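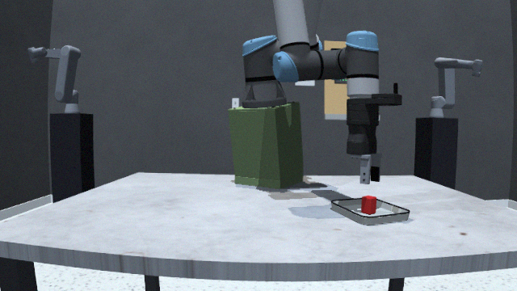 Figure 1. Simulated workcell: arm on its pedestal, gripper above the tray, one red block.

Week 6 handout: The pick that passed 1000 times

Read this before the lab. It covers the Kekley cell and the Hrynyshyn incident report, and it assumes you still remember frames and tool offsets from Week 4.

What was claimed

The Kekley cell was tested in simulation before anybody ran the hardware. The task was one block, one tray, one gripper coming down from above. The report says the planner completed 1000 picks in a row without a miss. That number went on the first page, in bold, and the cell was cleared for full approach speed on the strength of it.

I would like you to be suspicious of that number. The 1000 runs all used the same tray pose. The block moved a little between runs; the tray never did. So what we have is closer to one test, repeated a great many times, on a machine that does not get tired.

What happened

On the real cell, the gripper came down too far on the second pick of the morning and drove a finger into the tray wall. The arm kept pushing until the protective stop tripped. Damage: one bent finger, one cracked tray, and a wrist mount that had to be re-measured. No one was inside the fence. The report calls this "a good safety outcome." I call it luck with a fence around it -- the operator had been reaching into the tray by hand to reset the block a few minutes before.

What the log shows

The tool offset in the controller belonged to a shorter set of fingers. The fingers had been swapped in November and the simulation model was updated to match. The controller was not. The difference was 40 mm, and the approach height above the block was less than that.

The controller's own collision check used the old fingers too, so it saw no problem. Two checks that read the same wrong value count as one check.

The force limit was no help either. It had been set to 2000 N during an earlier job and left there. A limit nobody expects to reach is not protecting anything in a task like this one. Ask who set it, for which job, and whether the parts in the cell today could survive it.

About the vendor's explanation

Duvwood, who supplied the planner, blamed "operator configuration error." Maybe so. But their software loaded a finger model and a controller offset that disagreed by 40 mm and gave no warning. Neklow, who did the integration, added a line to the startup checklist telling the operator to confirm the tool. A checkbox is cheap, and people tick it. I would want the software to refuse to start when the two values differ, and I have not seen evidence that it does.

Before you run anything in lab

Compare the tool offset in the controller with a ruler measurement of the fingers. Write down both.
Rotate the tray in simulation and run again. Then move it.
Make the first real approach at reduced speed, with no block in the tray, and stop well above the rim.
Stay outside the fence for resets unless the arm is locked out.

For discussion

Which of the 1000 runs could have caught this fault? If your answer is none, what run would have?
The report lists one root cause. Find at least 2 more in the log extract and say which you would fix first.

Bring the log extract. Section 3 has the wrong units in the force column; they should be newtons throughout.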